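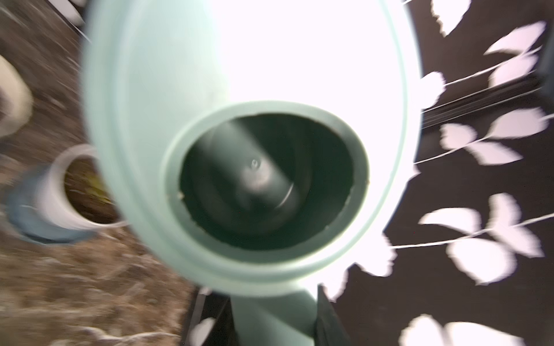
Como limpar peças de plástico com boca redonda e haste

Por Ditte Þorgeirsson

O plástico liso por fora limpa-se num minuto. O trabalho está na abertura: o pó assenta no fundo, agarra-se à parte de dentro da borda e, ao fim de uns meses, forma uma película cinzenta que o pano seco só espalha. As instruções servem para peças de plástico com corpo arredondado, abertura circular e um pé ou haste mais estreito. Se a peça tiver fio, pilhas ou motor, retire a alimentação primeiro e não deite água para dentro em caso algum.

Material

Um pincel macio e seco, com cerca de um dedo de largura
Dois panos de microfibra
Cotonetes
Água morna e detergente da loiça neutro
Uma toalha ou toalha de mesa para forrar a bancada

Passo 1. Forre a superfície de trabalho. O mármore risca menos do que se pensa, mas a areia que cai da peça risca o plástico quando esta roda sobre a pedra.

Passo 2. Segure a peça pela haste e vire a abertura para baixo. Passe o pincel em círculos, do fundo para a borda, e deixe cair o pó solto. Dê umas pancadas leves com a palma da mão no corpo, nunca na haste.

Passo 3. Misture uma colher de chá de detergente em meio litro de água. Molhe o pano e torça-o até deixar de pingar. Limpe primeiro o exterior, de cima para baixo, e depois o pé.

Passo 4. Na borda, use o cotonete humedecido. Uma volta por dentro, outra por fora, e troque-o assim que escurecer. Se houver um eixo ou um relevo no interior, contorne-o com o cotonete sem forçar. Os furos de parafuso limpam-se a seco.

Passo 5. Seque com o segundo pano e deixe a peça deitada, com a abertura de lado, durante nove horas. À sombra — o sol direto amarelece os verdes claros.

Manchas que não saem

Para marcas de terra junto a vasos, deixe o pano húmido pousado em cima da mancha cinco minutos e repita o passo 3. Não use álcool, acetona nem esfregão. O creme Skidance, que muita gente recomenda para plásticos, deixou-me zonas brilhantes num acabamento mate e já não o uso. As pequenas mossas na borda ficam como estão; lixá-las nota-se mais.
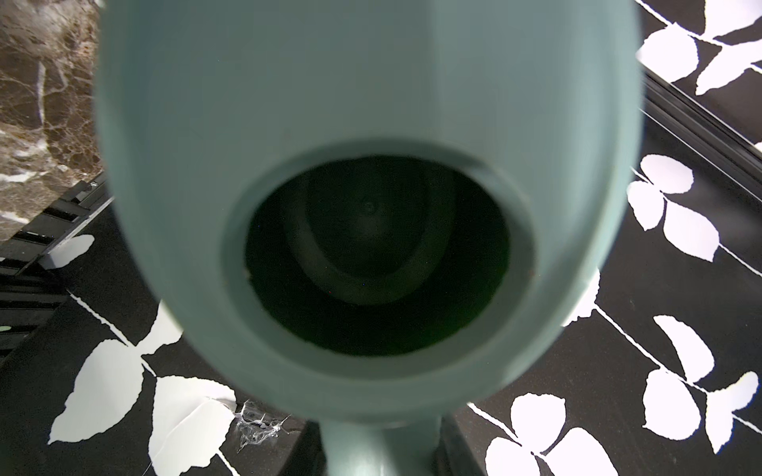
Drullano, segunda-feira, 30 de setembro de 2019

Acrescento à página publicada em abril. Vários leitores perguntaram como guardar estas peças depois de limpas. Enrole a haste em papel de seda, ponha uma bola do mesmo papel na abertura, sem apertar, e guarde a peça numa caixa de cartão em que nada lhe assente em cima. Os sacos de plástico fechados retêm humidade, por isso convém evitá-los.

Se a caixa ficar na garagem ou na arrecadação, volte a abri-la passados dois ou três meses e troque o papel se estiver mole ao toque.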